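**Rorkano suturing package, worth the renewal?**

### archana_k
January 3, 2024

We've had the Rorkano package on our bench since August and the renewal is due. First year was $2,623 with the needle drivers and the motion software. Renewal is $1,412 for software and support only. It drives the needle and pulls the thread, and you can stop it at any point and take over.

My main gripe is glare. On tissue the close view can wash out right over the closure, and then I have to find the thread by eye.
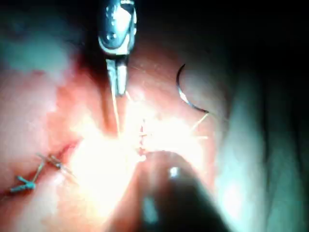
### liepina_r
Have you tried turning the light down? We run Lumero's software on the same arms and exposure was most of our trouble in the first month. Also, $1,412 with no hardware in it is too much.

### archana_k
Tried it. Lower light helps the middle and loses the sides. It's not every view, either. With the driver coming in from the side I can follow the strand across the tissue to the jaws without much effort.
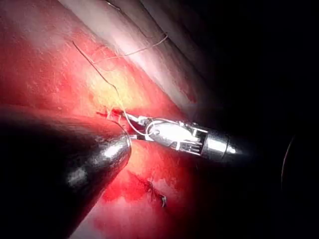 The part I'd pay for again is thread tension. You set a limit and it holds to it. Lumero didn't offer that when we got our quotes, at least for interrupted stitches.

### TriinP
Same lab as Archana, different opinion. Tension is fine, but spacing is the weak point. You mark the incision and it plans the stitches, and I still end up moving the marks before I let it start. Look at the angle on these two.
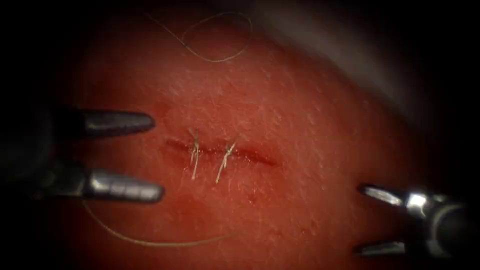
One goes nearly straight across and the other leans. They do bring the edges together, but if I'm paying for planning I want them parallel. I sent that to support and got a link to the manual.

### liepina_r
Could be your marks. Ours drifted until we redid the camera calibration.

### TriinP
Calibration was redone before I complained. I'll grant that needle work is better than it was. Jaws can get in close to the tissue with the second instrument right across from them, which the old drivers were too bulky for.
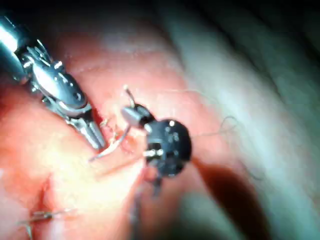 ### vaida_d
How many throws before the drivers need replacing? Burkness told me 200 on theirs.

### archana_k
Rorkano says 200 too. Spares aren't covered by the renewal, so budget for those. I'm leaning toward one more year. Triin would vote no.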